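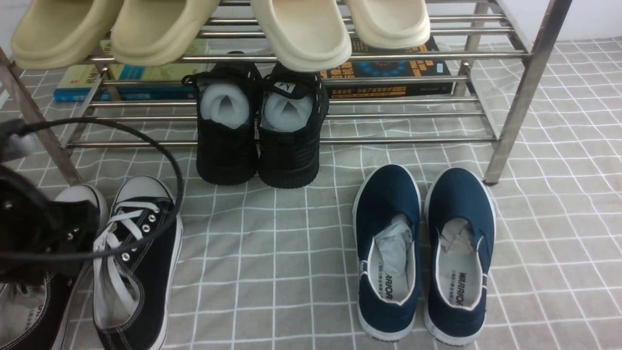 Jultura, mars

Catégorie : Entrée et rangement > Chaussures > Vos questions

Les questions reviennent chaque année au moment où l'on range les bottes et où l'on ressort les chaussures légères. Nous avons regroupé les réponses sur cette page. Elles valent pour une étagère à tubes métalliques comme pour un meuble fermé, sauf indication contraire.

Pourquoi mettre du papier dans les chaussures ?

Pour deux raisons : le papier absorbe l'humidité de l'intérieur et il soutient l'avant du pied, qui s'affaisse vite sur la toile et la maille. Les tennis noires en maille et les chaussures de toile bleu marine de la photo sont garnies de papier blanc. Pour un rangement court, une boule par chaussure suffit.

Quel papier choisir ?

Du papier de soie ou du papier blanc non imprimé. Le papier journal absorbe bien, mais l'encre peut marquer une doublure claire. Le papier glacé n'absorbe presque rien. L'essuie-tout dépanne, à condition de ne pas le laisser tout un hiver.

Faut-il bourrer la chaussure jusqu'au talon ?

Non. Sur une chaussure basse en toile, on remplit le bout et on s'arrête là. Si on force, l'empeigne se détend et la chaussure devient trop large. Sur une tennis à tige souple, on peut remonter un peu plus haut, sans tasser.

Quand changer le papier ?

Après une averse ou un lavage, au bout de 3 heures, puis une seconde fois le soir. Pour des chaussures déjà sèches qu'on met de côté pour la saison, le même papier peut rester en place. Vérifiez-le une fois par mois si l'entrée est humide.

Où poser les sandales de type claquette ?

En haut. Elles n'ont pas besoin de papier et ce sont celles qu'on prend le plus souvent. On les met par paires, côte à côte, l'avant de la bride vers soi. Cela aide aussi à distinguer deux paires de teintes voisines, un beige kaki et un crème par exemple. Si la bride dépasse un peu de la barre avant, ce n'est pas gênant -- la semelle repose sur les tubes.

Peut-on ranger des livres sur une étagère à chaussures ?

Oui, à plat et sur un niveau où l'on ne met pas de chaussures. Le niveau du milieu convient bien. Un livre posé debout sur des tubes glisse ou se déforme ; couché, il tient. Évitez de placer au-dessus des semelles qui reviennent du jardin. Pour des livres auxquels vous tenez, glissez un carton fin entre les tubes et la couverture.

Et directement au sol ?

C'est possible pour les paires qu'on porte tous les jours et pour les semelles épaisses, qui prennent trop de hauteur sur les niveaux. Un tapis facile à secouer protège le sol. Laissez un passage devant l'étagère et ne mettez pas plus d'une paire à cet endroit, sinon on finit par marcher dessus.

L'inox rouille-t-il ?

Très peu dans une entrée normale. Les taches brunes viennent le plus souvent du sel de déneigement ou d'un nettoyant chloré. Passez un chiffon humide, puis un chiffon sec, dans le sens du tube. Pas d'éponge abrasive.

Mon étagère bouge quand je retire une paire. Que faire ?

Contrôlez d'abord les vis des montants, puis le sol. Un tapis qui fait un pli sous un pied suffit à créer du jeu. Placez les paires lourdes en bas. Sur le modèle Dolan, les vis se resserrent avec la clé fournie ; la référence de la clé de rechange est 757.

Quelle distance laisser entre le mur et l'étagère ?

Deux doigts, pour que l'air circule derrière les talons. Si le mur est peint en blanc, cet écart évite aussi les traces noires.

Les lacets doivent-ils être défaits ?

Desserrés, oui. Les retirer n'est utile que pour un lavage. Pensez à rentrer les boucles qui dépassent, surtout sur le niveau du bas -- elles se prennent dans l'aspirateur.

Peut-on acheter des niveaux supplémentaires ?

Pour les gammes Dolan et Tradness, oui, au rayon pièces détachées de Pinerley. Les tubes Tradness font 13 mm de diamètre et ne se montent pas sur les montants Dolan. Mesurez avant de commander : les niveaux coupés à la demande ne sont pas repris.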